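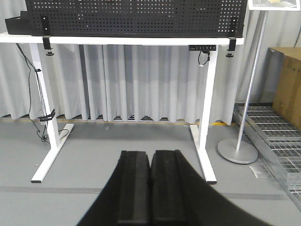 Desk corner, finally
Posted August 17, 2021

I've been promising to put up the desk corner since February, when we moved to Steketdale and I swore I'd never work from a kitchen chair again. It took longer than planned (what doesn't?), but it's up, it stands, and I'm quite pleased with it! A few notes go along with the gallery for everyone on the Flivbridge home office page who asked what I ended up with.

The desk
White top, white legs, white feet, and it goes up and down. I wanted a dark one at first, but my colour plan lost out to the one that was on sale at Buvatden — 40 dollars off, and I'm only human. The dark end caps on the feet are my favourite bit, silly as that sounds. They tie it in with the black stuff on top.

The pegboard
Black metal, little square holes, very nearly as wide as the tabletop. It's held on with clamps and big black screw knobs, so no drilling into the desk or the wall, and I can take it with me when we move again. Tighten one side a bit, then the other, then go back to the first. I did one side all the way and had to start over.

The tray
Black box tray at the left end. It's meant to be for pens. Give it a month and it'll be full of receipts and dead batteries, I know what I'm like.

The keypad
It sits under the right side of the tabletop with a row of small buttons. There's still a cable with a white connector hanging in a loop there, which I keep meaning to tuck away. If you have a neat trick for that spot (not tape, I've tried tape), please leave it in the comments.

The cables
The power cable comes down the left leg and I've gathered it in with black cable ties. Leave more slack than you think you need! Mine was too snug the first time and I had to snip the ties and do it all again with the desk at full height.

The curtain
Pale grey, pleated, and it stays. I like having a soft backdrop behind all that metal, and it's lovely for video calls when I turn my chair around.

Still to do
Hooks and a shelf for the pegboard, a mat to stand on, and a lamp that doesn't glare. I have 2 lamps bookmarked and can't choose between them, so opinions are welcome.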